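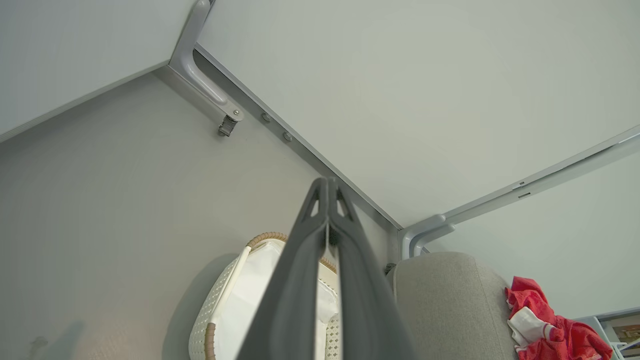 Corner of the ceiling, small room.

Painting a ceiling that was last done in oil
Board: Walls and Ceilings

wdudek
Small room, flat ceiling, pale gray-white. I want to go over it with Bisico flat latex before December. The previous owner left a note in the basement saying the ceiling got oil paint in every room. Do I need to prime or can I just clean and roll? I have almost a full gallon left from the hallway.

plaster_pete
Prime it. Latex over old oil will peel, maybe not this year. Scuff with 120 grit, wipe it down, one coat of bonding primer, then two coats of whatever you like.

Sulach80
I don't agree that you need the sanding. I did 635 square feet of ceiling over oil with Akl bonding primer and no sanding at all. That was four winters ago and nothing has let go.

plaster_pete
You got lucky or it wasn't oil. Rub a spot with denatured alcohol on a rag. If color comes off, it's latex and you can skip this whole discussion.

wdudek
I'll try the alcohol tonight. Does it matter that the house is from before 1978?

mrs_tolliver
It matters a lot. Get a lead test before anyone sands anything. I used to manage the Plenasance apartments and we tested every unit, even the ones we were told were clean.

Sulach80
Agree with that one. Another reason to leave the sandpaper in the drawer.

plaster_pete
Fine, test first. If it's lead, use a liquid deglosser and keep the surface wet. I still wouldn't put primer on a glossy ceiling without doing something to it.

wdudek
Alcohol took nothing off, so I'm calling it oil. Ordered the lead test - should be here in a few days. Will post what it says.
Wanda Dudek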